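Ozan Tuncer
Sun 18 February

Virnero's quarterly filing is out. 1,406 vans registered, 1,255 handed to customers. The gap sits in transit or on dealer lots.

Most of the slippage is the long-wheelbase model. Lorente supplies the axle and changed its shipping route in October.

Revenue is booked at handover – so those units move into next quarter if nothing else slips.
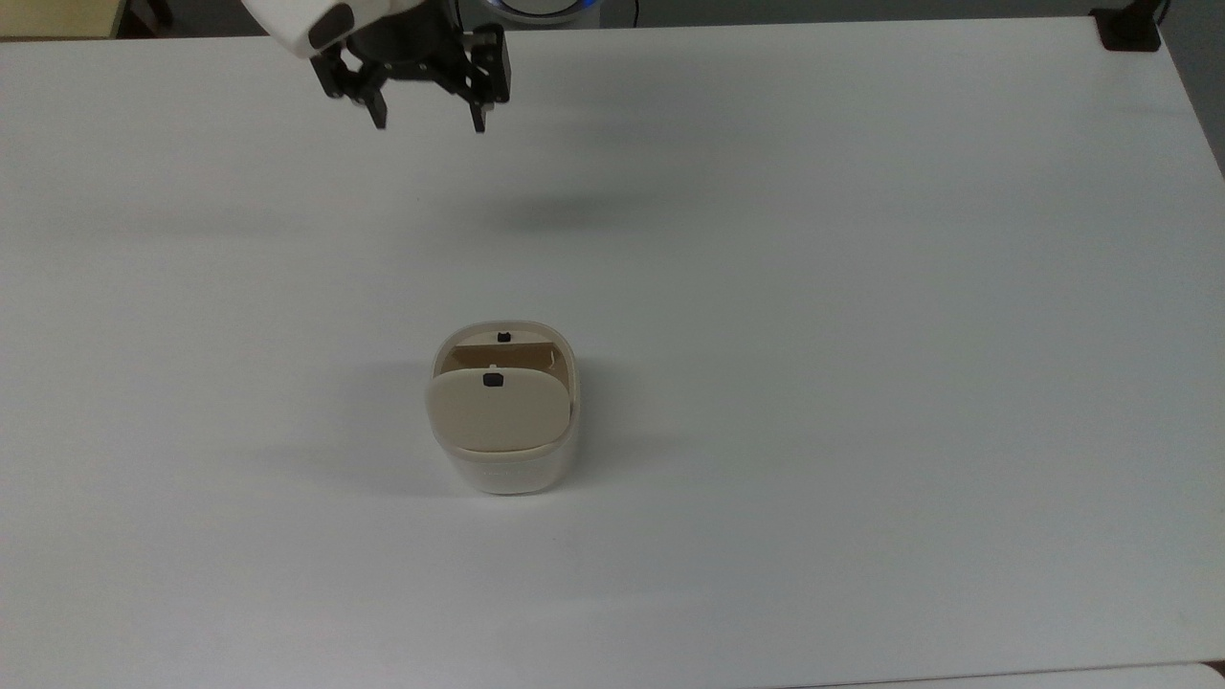
Inventory days went from 27 to 31 on my math. Watch that line more than the headline count.

Grisent took 483 of the delivered vans. One fleet buyer at that share is a risk the filing covers in a footnote.

3 comments

geltel_long: Is the Grisent order a framework deal or one-off?

Ozan Tuncer: Framework, two years.

mpk: Page number for the footnote?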